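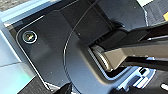 図1　淡い青色の面と、つや消しの暗色面

シェア 19　コメント 2

室内造形基礎　第2回配布資料
「面の明るさと仕上げ」
担当：イネス・ラクロワ(Inès Lacroix)
配布日：2018年4月2日

1．本講の目的
本講では、室内の物品および作業面の見え方を、色、明るさ、仕上げの三点から記述する方法を学ぶ。前回までに扱った寸法と配置は既習事項とし、説明を省略する。

2．明るい面と暗い面
淡色の滑らかな面は光を広く返すため、周囲の物の輪郭を読み取る際の背景として用いやすい。図1では左側の淡い青色の面が明るく、濃い灰色の面との境界が明瞭である。暗色の面においても明るさは一様ではなく、昼光の反射を受けた部分は青みを帯びた灰色となる。記述に当たっては、材料固有の色と、反射によって加わった色とを区別すること。

3．つや消し仕上げと縁
つや消しの面では強い映り込みが生じにくい一方、細かなほこりが白い点として目立つことがある。図1の暗色面にもこれが認められる。形状の把握には縁の観察が有効であり、角の丸みに沿って現れる細い明部は、必ず記録の対象とする。真鍮色の金属部のように、わずかに光を返す面が隣接する場合は、両者の差を併せて記すこと。

4．課題
自室または実習室Festenの作業面を一箇所選び、昼光の下で観察した結果を100字以内で記述しなさい。照明器具は消灯し、観察の方向を略図で示すこと。提出先は教務室の課題箱とする。色名は教科書『Moulin』巻末の色名表に従い、表にない色名を用いる場合は注を付すこと。

参考：『Moulin』233頁。3月に配布した用語集も参照のこと。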